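Sakgate Neighborhood News
August 2023
In this issue
The drawer project, and what we learned from it
Back-to-school supply shelf opens
Dates and reminders

The drawer project, and what we learned from it
By Sidra Memon

Many of you will remember that back in July I asked, in a rather offhand way, whether anyone else had a drawer at home that no longer opened all the way. I expected a reply or two. What I got was a long and very cheerful string of notes about rubber bands, crayons, phone chargers and keys to doors that were painted over years ago, and so Ladi Adeleke and I decided we would give the whole month over to small things and where to put them.

Our method is about as plain as it gets. You clear a table, you fetch whatever little baskets you have in the house (they do not need to match, and I rather like it when they don't), and you start dropping like with like. Rubber bands go with rubber bands. Crayons stay in their boxes and the boxes stand upright, so a child can see them and pull one out without tipping over the rest. Ladi is firm on that point — she raised three boys and has stepped on a great many crayons.

Cables are harder. My advice is to coil each one loosely, leave the plug on the outside where you can find it, and let it sit beside the baskets until the end, when you know which room it belongs in. Please don't wind it tight around your hand the way my father did. He had a whole shoebox of cords that would never lie flat again, and he was very proud of it.

I am also a great believer in the open basket over the lidded box. A lid feels tidy, I know, but in my house a lid is a place to stack mail. A plastic basket with holes in the sides lets you peek in from across the room, and it can be rinsed out in the sink when something leaks in it, as something always does.

Small baskets, crayon boxes and a few odds and ends on the wooden table:

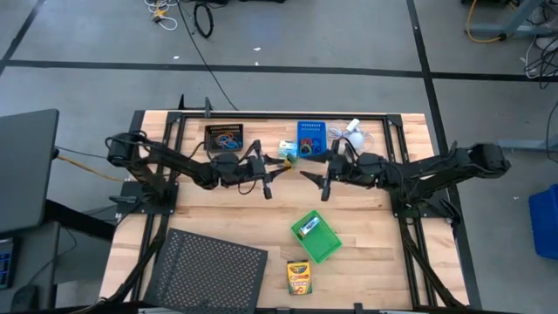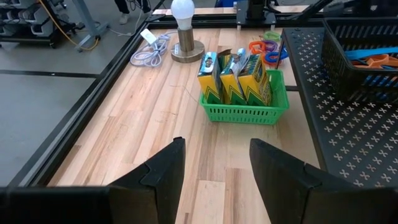
Back-to-school supply shelf opens
The shelf by the front door of the Adebisi Room is ready for donations again. Crayons, pencils, erasers and glue sticks are all welcome, opened or not, as long as there is some use left in them. Last year the shelf gave out 252 items, and we would dearly love to do better this time. If you have baskets to spare after your own sorting, bring those along too, and leave them on the floor underneath. Ladi will find a home for them.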